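Help us put tables together: taking part in the Paracha furniture sessions

Posted in January by the Drallano projects desk

If you have ever sat on the floor with a tabletop in front of you, a leg in one hand and a sheet of instructions sliding away under your knee, then you already know most of what we are asking for, and we would love to have you along this spring.

Drallano is looking for 37 people to come in and put together small white plastic furniture — tables mostly, the light kind you might set out on a porch or at a kid's birthday party. Each session lasts 90 minutes, and you would come for 2 of them, a week or so apart. We want to find out which parts of the job go smoothly and which ones make people sigh and start over, so that the instruction sheets Hernari is writing for us can be put into plain words that work for everybody (including those of us who never read the sheet until something has gone wrong).

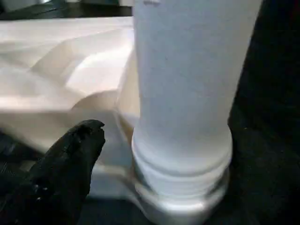 White cylinder and collar, seen up close.

The spot where the leg meets the top is the part we are most curious about. Some people twist, some people push, some people turn the whole thing around and come at it from the other side, and every one of them has a good reason for it! We would like you to do it your own way. There is no score, and you will not be hurried. If you want to stop halfway and tell us that the wording in step four makes no sense, please do, and we'll write it down just as you said it.

You don't need any experience. We would be very glad to hear from people who assemble things all the time, and every bit as glad to hear from people who have always handed the box to somebody else. You should be 18 or over and comfortable standing at a work table for stretches of time, though there are chairs and you can sit whenever you like. If you have sore hands or a weak grip, please don't count yourself out. We would really like to know how these parts feel to you, and you can leave any step that bothers you. 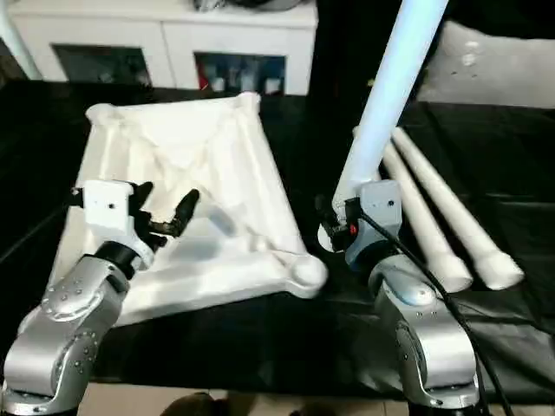

Words and pictures: Drallano projects desk

Most people like to start with the top laid upside down, hollow side up, so the corner sockets are easy to get at. The sheeting on the work table is black, and white parts show up nicely against it, so you won't spend your evening hunting for a leg. In your first session you will work from the instruction sheet. In the second you will put the same kind of table together without it, and afterward we will sit down together and talk over what you remembered and what you had to work out again from scratch.

What we offer in return is a gift card at the end of your second session, coffee and tea while you work, and something to eat, usually soup and bread from the place downstairs. Parking behind the building is free after 5 p.m., and there is an elevator just inside the back door. If you need a ride from the Grilanside side of town, mention it when you write and we will see what we can arrange.

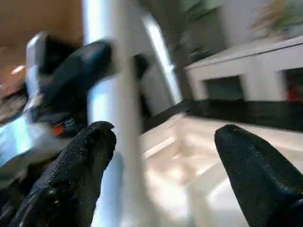
Sessions run in the late afternoon and early evening, and we try hard to fit around work and school pickups. Wear something you can bend and reach in, and shoes you don't mind standing in for a while. Please leave your own tools at home, even your favorite ones — everything you need will be on hand.

To sign up, send a note to the projects desk at the address below with your first name, the times of day that suit you, and a line or two about the last thing you put together and how it went. Long stories are welcome, and we do read them all. We will write back either way, normally within a week, and if the spring places are full we will ask whether you would like to be kept on the list for the next round.

Contact: Drallano projects desk, Paracha Building, 1626 Mill Street, Grilanside
© Drallano. All rights reserved.
Back to top

Recent notices
Readers wanted for Hernari instruction sheets
Evening front desk helper, Paracha Building
Lend us your folding chairs: a short survey
Parking changes behind the building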